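Costley cell: setup and upkeep notes

README for the Costley towel and garment recordings, version 8

Hi! I'm the one who keeps the Costley cell running, so these notes lean heavily toward screws, cables and lint. If you only want the file layout, skip to the end. If you're about to power the thing up for the first time, please read the whole file with a coffee, and then read the gripper part again.

What's in the release

There are 576 episodes, all recorded on the same two-arm cell with the same table. 215 of them are garments and the rest are towels and other flat cloth. Every episode has joint positions, gripper openings, the wrist views and the overhead view. Some have a short text note too, usually me grumbling about a fold.

The name Costley is just what we call this cell. Its sister, Sivo, has a different table and different fingers, and its recordings are in their own release. Please don't mix the calibration files! The folders look nearly the same and the code will happily load the wrong one without a peep.

Before you power up

Clear the table first. That means pens, screws, tape, your phone, everything. Then walk each arm by hand through its full reach with the brakes released and watch the cables the whole way. They need enough slack to follow the wrist around but not so much that a loop can drop onto the cloth and drag it. I've re-tied the left one more times than I care to admit, and I still check it every morning.

Home the right arm first, then the left. If you do it the other way they can meet over the middle of the table, and you'll be spending your afternoon on wrist bolts (ask me how I know).

Fingers and cloth

Cloth is hard on grippers in a sneaky way. Nothing breaks, things just get a little worse each week. Lint packs into the gap between the fingers, the closed position creeps, and then thin fabric starts slipping out halfway through a lift. Look closely at the tips after every session, with a flashlight if the room is dim. 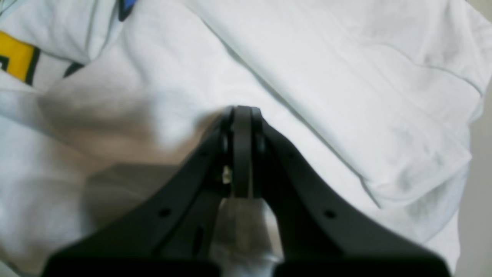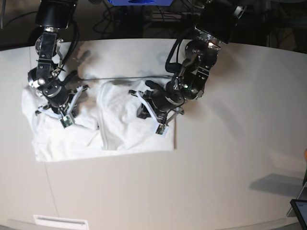 Photos: Costley cell, fingers pressed into white fabric (first) and both arms at the towel (second). Credit: Cimell workshop. Free to reuse with credit.

See the little cream-colored bit on the left side of the finger plates in the first photo? I'm not sure what it is, but that is exactly the kind of thing I want you to look for. Open the gripper, cut the power, and pull it out with plastic tweezers. No metal ones, they scratch the plates and then the scratches catch threads.

My cleaning routine, which takes less time than reading it:

1. Open both grippers all the way and switch off the arm power.
2. Brush the plates from the root toward the tip with a soft dry brush.
3. Wipe the pivots on both sides with a lint-free cloth. Skip the oil, it ends up on the towels.
4. Power up, close slowly on nothing, and read the closed value.
5. If it doesn't match the number taped inside the cabinet door, run the zero script and write the new value in the log.

The sensor boards at the grippers get a puff of air and that's all. Don't wipe them and don't tug on their connectors.

Calibration

I redo the wrist calibration whenever a finger comes off, even if it goes back on with the same screws. The overhead view gets redone if anyone bumps the table. Set the torque limit to 950 in the cell config (those are raw controller units, so don't try to read it as anything sensible). Higher values grip better on thick towels, but they also chew up the fingers, and I'm the one who has to swap them.

Known problems

The episodes from May have a small lag on the left wrist view. I left them in with a flag called late_left, so you can drop them if timing matters to you.

Shadows from the arms fall on the cloth in lots of episodes, and on white fabric they can look a lot like folds. We didn't try to correct for it. Most of our cloth is white or close to it, so don't expect a model trained on this to be great with dark laundry.

Layout

episodes/ has one folder per recording
calib/ has the calibration files, named by cell
log/ is my upkeep log, typos included
tools/ has the zero script and the viewer

The viewer was written by our friends at Kırmızıgül and has its own license, so check that before you ship it with anything. Bug reports go in the tracker. Please attach the upkeep log from your own cell if you have one, it saves me a whole round of questions!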